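Nedau Law School

Nedau Law School is the law faculty of Nedau College, in the river town of Listby. It offers a three-year professional degree, a one-year graduate degree and a part-time evening program. Enrollment stands at 1,281 students.

The school began as an evening course for court clerks and became a full faculty when it moved into the former Jesten grain exchange. Its first classes had 50 students each and were taught mostly by practicing attorneys. A full-time faculty was hired over the following decade, and the day program soon outgrew the evening one.

First-year students take contracts, property, torts, criminal law and legal writing. Upper-year courses are elective, apart from a required seminar in professional responsibility. Water law and agricultural finance have long been strengths – both reflect the local economy – and a course in computer evidence was added later.
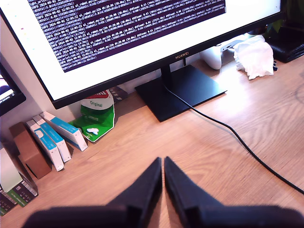 Former students have argued that the required first year leaves too little room for practical work, and that the writing course should run for two terms instead of one. The faculty council answered by opening the clinic to second-year students.

The Palomino Clinic handles housing, small debt and benefits cases for residents of Listby and nearby townships. Students work there under supervising attorneys and must complete 30 hours of intake before taking on a file. The clinic does not accept criminal matters.

The law library occupies the top two floors of the exchange building. Its Jesten Collection holds 3,000 volumes on land title and drainage disputes, and is open to the public by appointment. The student-edited Nedau Law Review appears twice a year, in April and November.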